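Wendstead Hall lunch club: the tables in November

The lunch club has been running in the back room of the hall for a good while now, and over the autumn we changed most of the table coverings and some of the furniture. These are the notes from November. Setting up starts at 11.30 and food is from 12.15. We served over 700 lunches last year, and most people still bring something of their own to share.

The long tables

Four long tables run down the window side, seating 26 between them. Gerrit Pillay replaced the feet on two of them and they no longer rock. Please lift them when moving them – dragging marks the floor.

The chairs

The old stacking chairs have gone to the Zodutano rooms. The new ones stack to six and no higher. Cushions are kept in the cupboard by the door and go back there at the end.

The tablecloths

Amra Vukadinović bought the cloths as a job lot, 20 in all, and no two tables match. The plain ones are for the serving end. The cartoon ones have been the most popular by far, and not only with the grandchildren. They wipe clean with a damp cloth and should be rolled, as folding leaves creases that take weeks to drop out.

Lavender and pink faces on the cartoon cloth, with an open white container and some crumpled foil inside it.
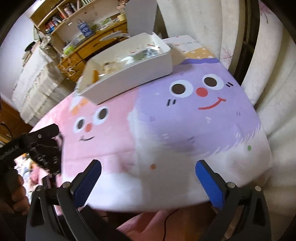 The serving end

Trinity Boateng looks after this table. Hot dishes go at the back, cold at the front, and boxes from home need a name on the lid. Anything left after two o'clock is put by the sink for collection.

Washing up

Two people are needed each week. The rota is on the kitchen door and there are gaps from the middle of the month. Tea towels are washed by Milovan Kos, who would like the blue one back.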